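Fledeck: Old Directory Listings from Vudthorpe and Arkenton

Read me first

Hello, and thanks for stopping by! Fledeck is a collection of typed-up listings from the printed phone directories of two neighboring towns, Vudthorpe and Arkenton. It grew out of a family search (I was trying to find my great-uncle Tóth, who moved house more often than anyone I've ever heard of) and it got a good deal bigger than I planned. If you're hunting for a relative, an old shop or a street that has since changed its name, I hope you find something useful in it.

What's in the files

There are 3,000 listings, one per line. Of these, 1,546 come from Vudthorpe and the rest from Arkenton. Each line has a surname, first name or initials, street address, exchange name, number, and the page it was printed on. Businesses are in the same file as households, with an "x" in the last column.

I kept the spelling just as the directories had it, so please try a few versions of a name before you give up. Tóth shows up as Toth, Thoth and once as Tooth, poor man. Accents were dropped in print nearly everywhere.
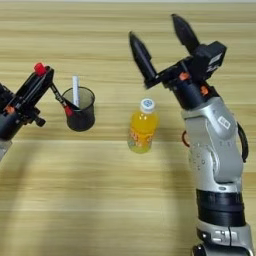
Addresses can be a better way in than names. Many households listed only the one person who paid the bill, so a grandmother or a lodger may be missing even though she lived there for years. Sort the file by street, find the house, and look at who came before and after. Shared party lines have the same number with a letter on the end, and I left those letters alone.

Known problems

Pages 80 to 100 of the Arkenton book were badly faded, and anything I couldn't read has a question mark in its place. Ditto marks have been filled in with the full surname.

Thanks

Şükran Yalçınkaya checked the Vudthorpe half and caught a whole August's worth of my typing mistakes. Audrey-Anne Desjardins lent me the Arkenton book and was very patient about getting it back.

Last updated December 28, 2018. Corrections are always welcome, so do include the page number if you have it!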